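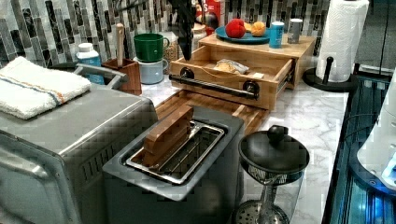 4.2 Where small appliances are kept

Households in Arville and Tustbridge were asked where they kept each small appliance on a normal day, and whether it was moved between uses. Most appliances that were used in the morning stayed out. Those used for baking or for guests were more often put away, usually in a low cupboard. Size mattered less than we expected. A toaster and a toaster oven were often kept out together, as in Figure 2, although both can brown bread, and few respondents saw this as a duplicate. They described the toaster as quick and the oven as something for meals. Smaller kitchens showed the same pattern, with less counter left for preparing food.

The diary form was adapted from the Nyitrai home survey. It was kept for 17 days and filled in once each evening. We dropped the questions on meal cost – they took too long and many were left blank. Entries made more than 2 days late were excluded from the analysis. Renters and owners were coded separately, but the two groups gave similar answers on storage and were combined for this section.

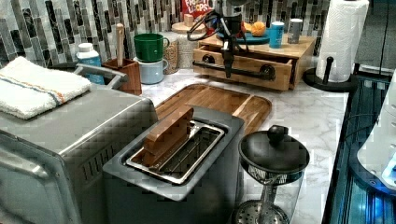
Vol. 7, No. 2

Figure 2. Folded towel on top of a countertop oven, with a toaster and cutting board on the same counter.

4.3 Flat tops as storage

Appliances with a flat top were also used as shelves. Towels, mail and bread bags were the items named most often in the diaries. Respondents rarely listed this as storage when asked directly, and it came up only in the evening notes. Several wrote that they cleared the top before turning the appliance on. We did not check this, and the diary had no question on heat or safety. A later round, planned for January, will add one.

Open shelves above the counter made little difference. Homes that had them still used appliance tops – mostly for things picked up many times a day.

Emudeo > Journals > Home and Housing > Articles

Search this journal Enter keyword or author Go

Related articles
Counter depth and meal preparation in rental apartments
Evening diaries as a method in household research
What people keep in the lowest kitchen drawer
Shared kitchens in Tustbridge: a follow-up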